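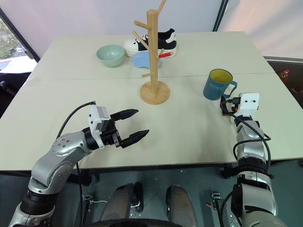
Mug Storage in the Shared Kitchen
Project report, Household Design elective
Iltdale Technical College
Submitted 24th September

1. Background

The student kitchen on the ground floor of Chukwu House is used by 43 residents. It has two sinks, one dishwasher that works most of the time, and a single overhead cupboard for cups and glasses. By the middle of first semester the cupboard was full and mugs were being left on the draining board, on the window sill and on top of the microwave. Several were chipped when people stacked them one inside another.

The house meeting asked for ideas that would cost less than $200 in total and would not need any holes drilled in the walls. I took this on as my project for the elective. The aim was to compare a few ways of storing mugs on a bench or table and recommend one.

2. What was compared

Three options were looked at:

Stacking in the cupboard, as now, but with a wire shelf added to make a second level.
A flat tray on the bench with mugs placed upside down.
A wooden mug tree.

I left out under-shelf hooks. They are cheap and take up no bench space, but the shelf in the cupboard is thin and already sags, and I did not want to add weight to it.

The wire shelf and the tray came from the Lollum homewares shop near the bus interchange. The mug tree was lent by a classmate. The same model was not in stock at Lollum, but they had a similar one and I used its price for the costing.

3. Method

Each option was tried first on a white table, to get the spacing right, and then in the kitchen for one week. On the table I marked out the area each option needed with masking tape and measured it. I also tried a range of mug shapes on each. These were ordinary mugs from the house, including straight-sided ones, a wide soup mug and a couple of tall travel cups without lids.

For the kitchen week I put a sheet of paper on the fridge with a pen on a string and asked people to write down anything that annoyed them. I checked the bench each evening after the dinner rush and noted how many mugs were sitting somewhere other than where they were meant to be.

4. Results

4.1 Wire shelf

The shelf gave more room but only for short mugs. Anything taller than a standard mug did not fit on the lower level. People at the back of the queue for the kettle could not reach past others to get to the cupboard, so they took whatever was on the draining board, which was the original problem. Strays at the end of the evening were down a little in the first two days and then went back to normal.

4.2 Tray

The tray held the most mugs and everyone understood it straight away. It also took up the most space, and the kitchen does not have much bench between the sink and the stove. Water collected under the rims. By day four there was a smell, and one of the comments on the fridge was a single word that I have not copied here. A slatted tray might fix the water but would not fix the space.

4.3 Mug tree

The tree had the smallest footprint and air could get around the mugs, so they dried well. The main difficulty was balance. With all the mugs on one side the tree leaned, and on the second day it tipped when somebody took the last mug from the light side. Nothing broke. After that I stuck a note on the base asking people to fill opposite pegs first, and it did not happen again that week.

Handle shape matters more than I expected. A mug with a small or pinched handle either will not go over the peg or sits at an angle and knocks its neighbour. Mugs without handles need to go somewhere else. The heaviest mug in the house was over 400 g empty and was fine on a lower peg but not on a top one.

5. Cost

The wire shelf was $27. The tray was cheaper and the tree was slightly dearer. Buying several trees would still stay inside the limit set by the house meeting.

6. Recommendation

I recommend mug trees, placed at the back of the bench near the kettle, with the cupboard kept for glasses, travel cups and anything without a handle. The bases should be weighted. Clelilness sells stick-on rubber feet that would also help on a damp bench, although I have not tested them.

Trees alone will not hold every mug in the house. Residents who own more than one would need to keep the extras in their rooms – this was raised at the meeting and was not popular, but no other option solved it either.

7. Limitations

One week per option is short, and the tree was tried during the mid-semester break when some residents had gone home, so its numbers may look better than they should. Only one tree was available. If the house goes ahead, I suggest another check in November, during exams, when the kitchen is at its busiest and the most tea is being made.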